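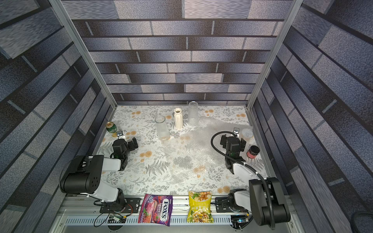 Trenberg wants to know why the cell was down all morning when the job sheet says "cable tidy, 16 minutes." Fair question, Trenberg. Get comfortable.

The sheet was written by someone who has met a cable but has never had to tidy one. Step one: power off both arms. Step two: tidy. End of sheet.

The hose on the right arm is the problem child. It needs a wide loop by the gripper so the wrist can turn, and then it has to lie along the upper link without pinching at the joint. Too short and it tugs. Too long and it goes exploring.

I set the loop, ran the test routine, got error 911. The manual from Stenska lists 911 as "see 1780." 1780 says "contact supplier." I am, as far as Stenska is concerned, the supplier.

Error 911 was the left wrist camera. A plug had worked itself halfway out. I pushed it in with one thumb – the most skilled thing I did before lunch.

Then the base bolts. The sheet doesn't mention them, but I check them any time I'm down at the rail. Two on the left base were loose. Marked them with paint pen so next time I can see if they've crept.

Paline asked if we could zip tie everything down hard and be done. We did that in November. Ask the old hose how it went.

Back up at 1910 – that's the clock, not another error code. Both arms homed first try. Job sheet now says "cable tidy, bring dinner."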